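Whiteboard markers should be bought to a written specification, and the specification should name the solvent, the tip and the refill method. Most workplaces buy them on price per box. The result is a steady outflow of half-used plastic barrels and a standing complaint that the pens don't work.

The failure is usually mechanical. An alcohol-based marker stored tip-up starves at the nib, as the ink drains back into the reservoir under gravity. The user makes two faint strokes, decides the pen is empty and either bins it or, worse, returns it to the cup. The next user repeats the test. Stored flat, the same pen would write for months. 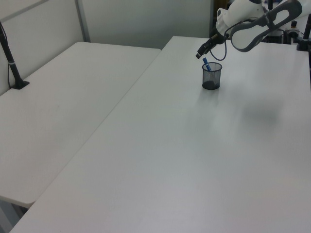
Desk cups are the default because they are cheap and occupy little bench space. They suit pencils, scissors and ballpoints. They do not suit any pen that feeds its tip by capillary action through a fibre wick, and most suppliers say so in small type on the carton. A shallow tray costs 2 dollars more than a cup and removes the problem.

The second issue is refilling. Skokum and Perneck both sell a refillable barrel with a replaceable nib. The Perneck unit takes a cartridge and the Skokum unit takes bottled ink. I prefer the cartridge, despite the extra plastic, for the plain reason that people will change one. Bottled ink requires gloves, a funnel and someone willing to own the job. At Llorente, where I ran stores until January, we trialled bottles on one floor and went back to cartridges within a month.

The objection is always cost. A refillable barrel is dearer at purchase, and a site that loses pens faster than it empties them will never recover the difference. That is a fair point, and it argues for fixing the losses first. Our usage was 600 disposable pens a year across 28 rooms. After we issued refillables by room and labelled the barrels, most of them stayed put. Labelling took an afternoon — the cheapest control in the whole exercise. 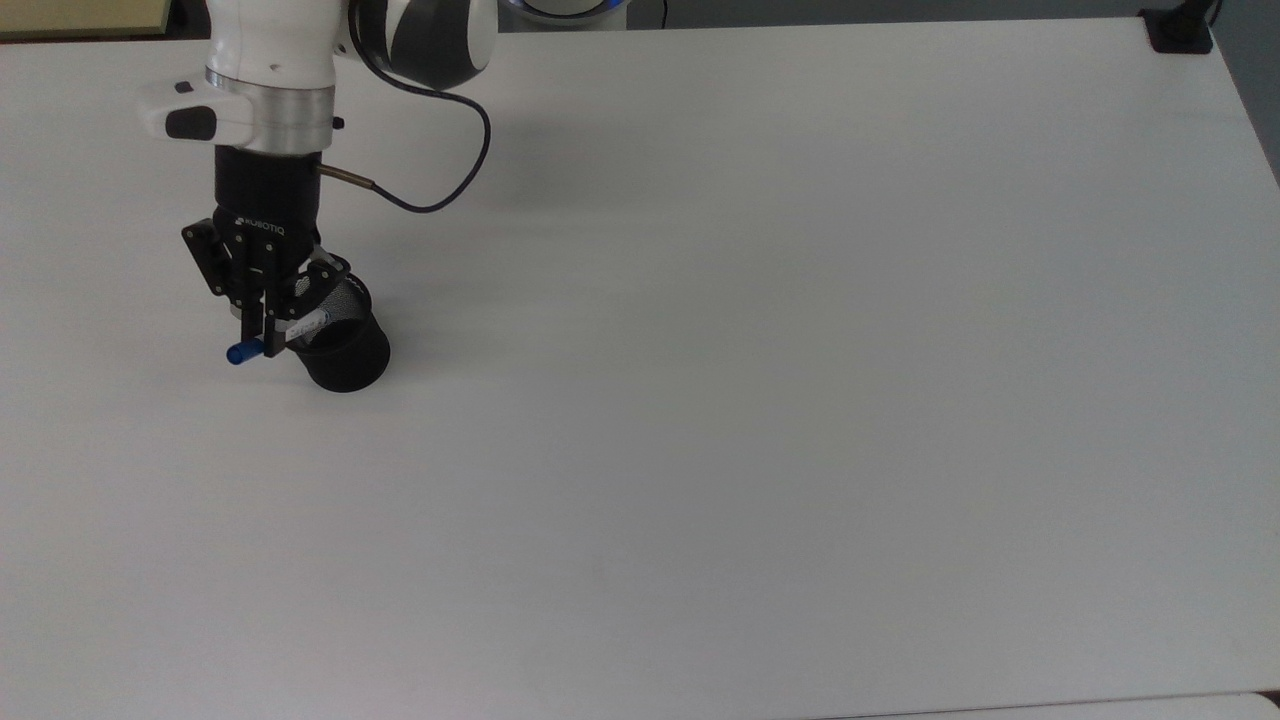

**Stores and procurement adviser, Grikix**

Colour deserves a line in the specification as well. Black and blue read well from the back of a room under ordinary office lighting. Green and orange do not, yet the standard assorted box includes both, and they come back at stocktake nearly full. Order single colours. Keep red for corrections, and hold it in smaller quantity.

Nib shape is a matter of use. A bullet tip gives an even line and tolerates a heavy hand. A chisel tip gives a better heading but splays sooner, and a splayed chisel is often mistaken for a dry one. I would issue bullet tips to meeting rooms and keep chisels for those who ask.

None of this needs new software or a policy document. The specification I use has 10 lines and fits on the back of a reorder card. It covers solvent, nib, barrel, cartridge, colour, label, storage position, reorder point, return bin and supplier. Storage position is the line most often struck out by managers, who regard it as fussy. I put it back in each time the card is reprinted.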